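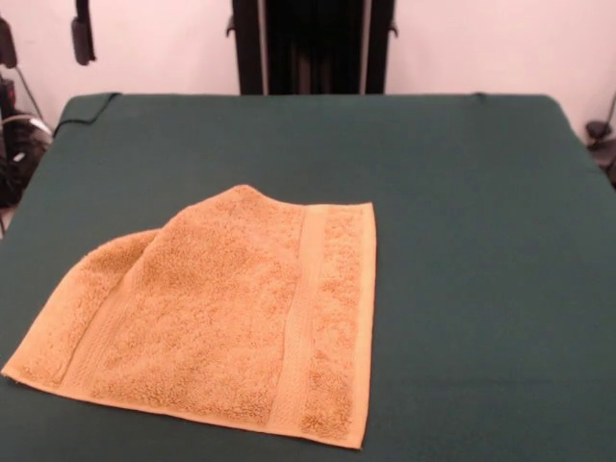 *Orange towel on the green cloth, top left corner still turned under.*

# Folding a hand towel so it fits the Zelholm shelf

Quick one. Works for hand towels and washcloths, anything terry. Bath sheets are a different page.

## Before you fold

Cover the table with a cloth and pull it tight. Bare wood is too slippery, the towel slides off while you smooth. Mine is dark green, any color that isn't your towel color is fine. Makes the edges easy to see.

Lay the towel down. It won't land flat. Find the hump first — there's nearly always a corner tucked under it.

1. Pick up the hump with two fingers and shake it once. Gently.
2. Pull the hidden corner out, away from the middle.
3. Hold the good side down with your other hand. The straightest edge is the one to trust, line everything else up to it.
4. Smooth from the middle out with the flat of your palm. Don't drag, it stretches the loops.

If the bottom edge still runs at a slant, tug the low corner and the one diagonal from it at the same time. Let go. Check agian.

## The fold

Use the woven bands as your guide. They're flatter than the rest so you can feel them even if you can't see them well.

- Long sides in to the center, thirds if your shelf is narrow.
- Check the bands line up on top of each other. If they don't, open it and start over, you can't fix it later.
- Ends in, then half. Press the air out.
- Rounded fold faces front on the shelf, loose edges to the back.

Old Schmieder towels shrink more along the bands and never come out perfectly square. Split the diffrence between the two sides and move on. The Rarkalora ones behave better, at least mine do.

## Stack height

The Zelholm shelf has 70 mm between slats in my version. Two thick towels, three thin ones. Don't force a third thick one in, you'll pull the whole pile out with it every time.

Skeston baskets: roll instead. Same smoothing steps, then roll from a short end, snug but not hard.

Washcloths — skip the thirds, just quarter them.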